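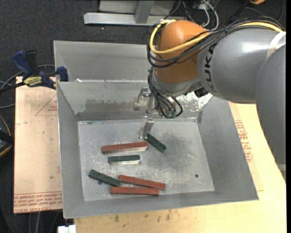
A KUKA arm reaching into a metal bin of red and green blocks during work with the Julix bin-picking kit.

Julix is a bin-picking kit for industrial robot arms, developed by the automation firm Birhane. It gives an arm the ability to pick up parts that lie in no particular order inside a container, one of the oldest and most stubborn problems in robotics. The kit is sold without an arm and can be fitted to machines from several makers.

Overview

The kit consists of a two-finger gripper, a depth camera, a small control computer and a planning program called Zoltari. The program takes a 3D view of the bin, proposes a set of possible grasps and ranks them. The arm then tries the best one – and if the fingers close on nothing, it looks again and picks a new target.

Blocks are a favorite test object, and a surprisingly demanding one. They have flat sides that can rest against each other or against a wall of the bin, leaving very little room for a finger to slip in. Zoltari handles this with a remarkably simple idea: it can plan a gentle push to open a gap before it plans a grasp.

Development

Work on Julix was led by So-yul Ma, with the gripper designed by Su-bin Baek. The first version could only lift parts straight up. Baek's later design uses slim metal fingers that can enter the bin at an angle, a change that made corners and sloping walls far easier to reach. The pushing feature arrived in the third release, which came out in May.

Testing

Birhane's published trial covered 2311 pick attempts with mixed blocks, of which 1155 were made with the pushing feature turned on. The trial used 13 block sizes. Shiny metal bins remain a weak spot, as glare can leave holes in the depth image, and the manual recommends soft, even lighting.

Related products

Drarkus, a companion kit from the same firm, uses suction cups and is meant for boxes and bags. The two share a control computer, and a cell can switch between them with a tool changer.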